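Brernon Hall Users' Group
Minutes of the June meeting, 7.30pm, small room

Present: Kirsten Hafstein (chair), Omar Boutros, Chanida Phromma, Ojārs Kļaviņa (minutes)
Apologies: Ketill Holst

1. Last minutes
Agreed, with one change. The piano tuning was paid for by the choir and the hall fund owes them the money. Omar to settle.

2. Hire charges
The evening rate has been 35 an hour for two years. Omar proposed 40 from September, with the morning rate left as it is. Chanida was worried about the Tondulari dance class, which runs on a small margin and books every week in term. Agreed to go to 40 for new bookings and to hold regular hirers at 35 until Christmas. Kirsten to write to them.

3. Seating
Chanida has had comments from the afternoon reading group that the folding chairs are hard going after the first hour. Jaber have quoted 2000 for a full set with thicker seats, delivery included. Omar said this would take most of what we have put by for the roof. Cushions were suggested as a cheaper way round it – people could take one from the cupboard and put it back afterwards.

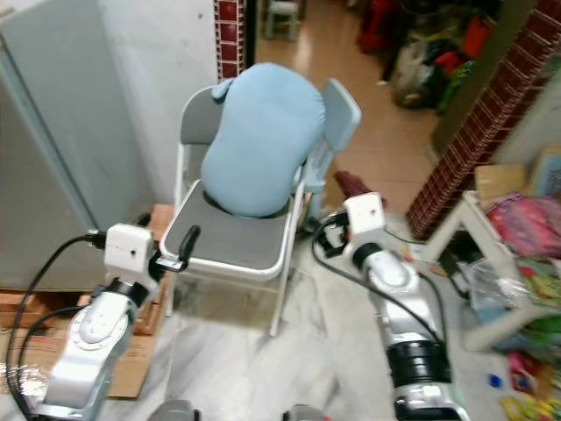
Ojārs asked who would wash them. Removable covers preferred if they can be found. Chanida to get prices for cushions and bring them to the next meeting. Jaber's quote to be kept on file, no decision on new chairs.

4. Roof
Gallo have looked at the leak over the kitchen and say the flashing needs replacing. Written quote still to come. Kirsten to chase. The bucket stays where it is for now and hirers should empty it if it is more than half full.

5. Keys
2 sets are missing from the list. Ketill thought to have one of them – Omar to ask him. Locks not to be changed until we hear back.

6. Any other business
The noticeboard by the side door is full of old posters. Ojārs to clear anything out of date.
The heating timer is still set for winter. Omar to change it.

Meeting closed at 8.50pm. Next meeting in September, same room.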